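Can a robot clear a kitchen counter yet?

alside_amy
Ran the Eren arm in our kitchen sim, 100 tries at picking up the spoon. It got 53! Last September it got 30 — I'm thrilled.
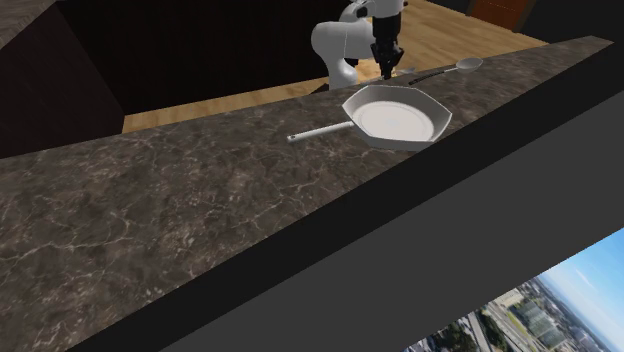

Last changed: 2 January 2026

boltbucket
Fun, but a simulated spoon by a pan is no chore. Call me when it does my dishes.

alside_amy
Picking things up IS the chore, most of it!

dellport_dad
Half agree. Try the pan next, that long handle looks mean.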